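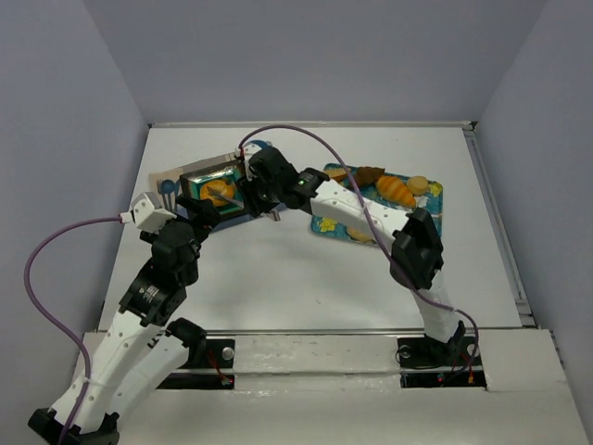
Padlow Groundwater Monitoring
Progress report, period ending 8/3/04

Water levels were read at 20 wells in the Padlow district during the period. Readings at five wells on the Daza side were repeated after the first set disagreed with the logger record. The second set is used in the tables.

Nitrate sampling covered 13 wells. Results for the Purnar wells are still with the laboratory and will be reported separately. Well depth at Padurel 2 has been corrected to 78 feet; earlier reports gave the depth to the pump.

Spending is within budget except for pump rental, which ran over when the Daza access road was closed. No transfer between budget lines is requested.

Work remaining:
Survey of casing elevations, Purnar
Replacement of the logger at Padurel 4
Draft water table map, due in December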